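Toprak fruit table finds a bigger home for the summer
May 31, 2020

There is good news for everyone who has been asking after the fruit table at Toprak, the little growers' shop on the corner of Taritz Lane. It is coming back, it has moved into the long back room where the seed packets used to be kept, and it will be open from 10 every morning for as long as the berries hold out.

Regulars will remember that the old table stood just inside the front door, which was lovely for the smell as you came in off the street but rather less lovely if you had a pushchair, a wet dog or a queue behind you. Oğuzhan Çınar, who took over the shop from his aunt six years ago, had been meaning to do something about it for a long while, and the quiet weeks of this spring finally gave him the time. He cleared the back room himself, painted it over two evenings and found a good many things he thought he had lost, including a set of scales and his aunt's handwritten notes on keeping strawberries.

Those notes are now pinned up beside the door, and they are well worth stopping to read. She did not believe in washing strawberries until the moment they were going to be eaten, and she did not believe in the fridge either, unless the weather was very warm indeed. Plums were to be turned every day. Pears were to be left alone. Oğuzhan says he follows most of it, though he admits to putting the odd punnet in the cold when he is tired and wants to go home — "she would have had words with me," he told us, "but she would have eaten them all the same."

The fruit itself comes from 27 growers this year, most of them with no more than a few rows or a single tree at the bottom of the garden. Anyone with a little extra to share is welcome to bring it in before opening time, and there is no need to ring first. Whatever is left at the end of the day goes along to the kitchen at Tasto, where it is made into jam and crumbles for the people on their lunch round. Last summer that came to 106 jars, and the Tasto cooks are hoping to do better this time, especially if the blackcurrants behave.

There is plenty of space to set things out now, and Oğuzhan has kept it all very plain, with a smooth brown top, a wicker basket for the fruit and a pale green plate.

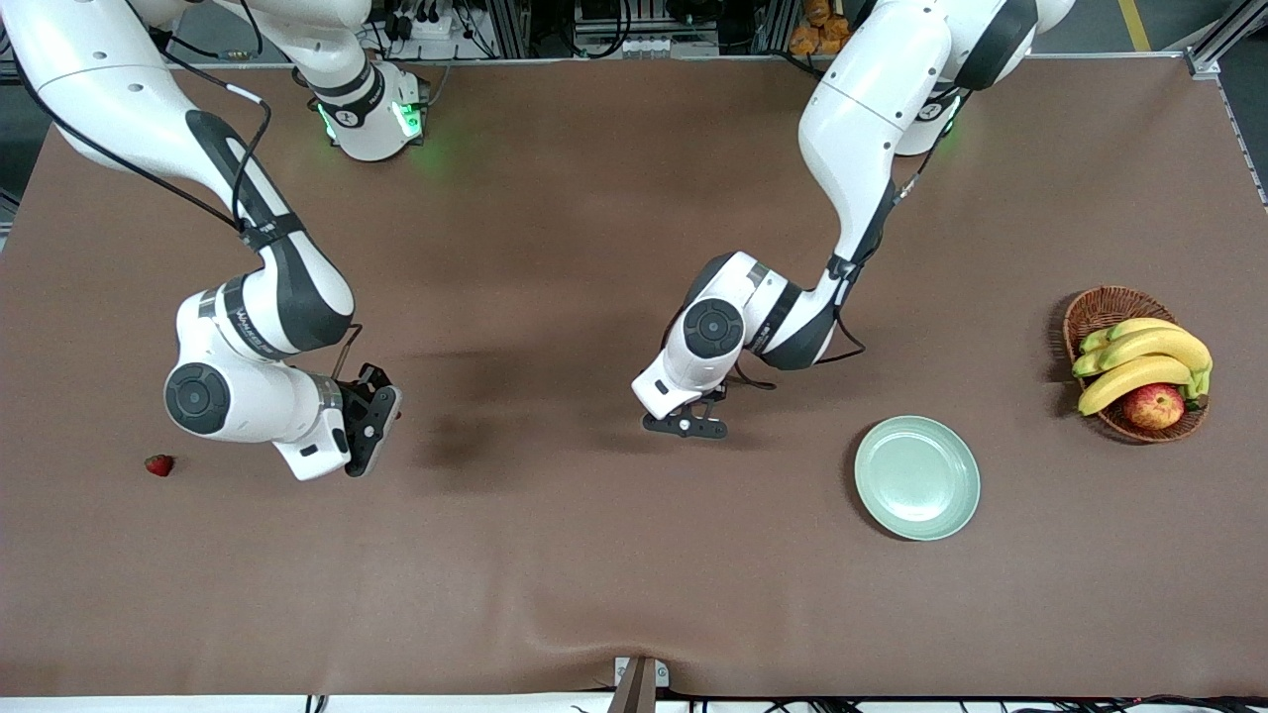
He is also keen to bring back the tastings, which were such a cheerful part of the old shop, though they will have to wait a little longer. The hope is to hold the first of them in October, when the apples are in and there is a bit more variety to talk about. Until then you are very welcome to ask what is sweet and what is sharp, and you will get a full and honest answer, possibly longer than you had planned for!

Please bring your own bag or basket if you can, as paper bags are in short supply. The side gate on Taritz Lane will be open for those who find the front step awkward, and there is a bell next to it if you would like a hand carrying things out.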